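The Drinks Table

I have been putting off this post for weeks, partly because I couldn't decide whether anyone wants to read a few hundred words about beverage dispensers, and partly because I kept going back to look at more of them. Well, I want to read it, so I'm writing it!

It started last December, when we had the house full for the holidays and I spent the whole afternoon carrying a coffee pot back and forth. I don't mind pouring coffee for people. I rather like it. But by the time everyone had theirs, mine was stone cold on the windowsill, and I told myself that before the next big gathering I was going to set up a proper drinks table, the kind you see in a hotel breakfast room, where people wander up in their socks and help themselves.

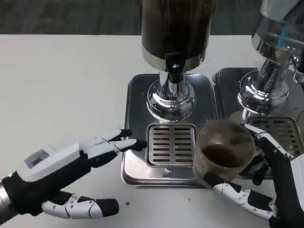
What I like about the hotel kind

The plastic jug with a spigot has its place, and mine has been to more picnics than I have. It lives on the edge of the counter, though, because the spigot is so low that you can't get a cup under it any other way, and then it drips on the floor and somebody steps in it. The ones with a pedestal lift the whole tank up so the spout has some air below it. I also love a bit of chrome, I admit it. My grandmother's kitchen had chrome on everything, and I think it got into me early.

I had been planning on just one, for coffee, but two side by side makes more sense for a crowd. Cold drinks in one, coffee in the other, and no line.

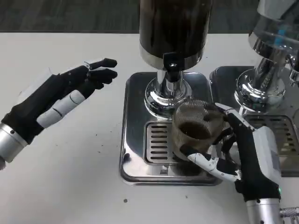 Cups are where I get fussy, and my family will tell you so at length. I have tried mugs (too heavy to stack, and they eat up the whole table), paper (fine, but a sad way to drink anything), and a set of very thin glasses from Rivadeneira that I was afraid to wash. What I keep coming back to is a clear cup with fine ribbing, like the one with the dark drink in it here, tilted by the spout. The ribs give your fingers something to hold on to, and you can tell from across the room who needs a refill. I found a box of similar ones at a kitchen outlet in Briredton and bought more than I should have — they are in the hall closet, behind the vacuum.

Then there is the matter of the tray. I used to put a folded dish towel under my jug, and by the end of the day it was brown and soggy and I was ashamed of it. A metal tray with rounded corners and a little slotted grate is so much nicer. Mine will get lifted out, tipped into the sink and wiped with a soft cloth. On steel I go easy, just dish soap and warm water, and then I dry it right away so it doesn't spot.

For the table itself I'm going with plain white. I had my heart set on the checkered cloth, but a cloth bunches up under anything heavy, and I'd sooner wipe a bare top than do one more load of laundry. The sugar and spoons can go at the far end, past the dispensers, so the person stirring isn't standing in front of the person pouring.
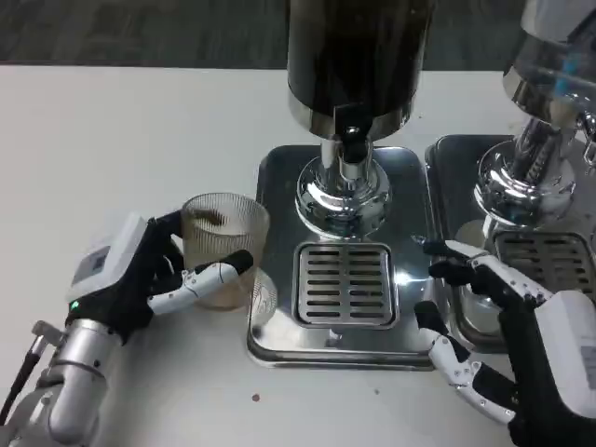 Posted by Clinau on Tuesday, August 22, 2023
Filed under: Kitchen, Having People Over

A word about money, as I know a few of you will ask. The nicest pair I have looked at comes to 400 dollars, and that is a lot for something I would bring out a handful of times a year. I've set myself a limit of 200 and I'm watching the secondhand listings, where restaurant pieces do come up if you're patient. I'm not very patient, but I'm trying. If you have one you love, or one you regret, leave me a comment and tell me how the valve has held up — that is the part I worry about most. Next week I'll be back to the pantry shelves, which are still half painted.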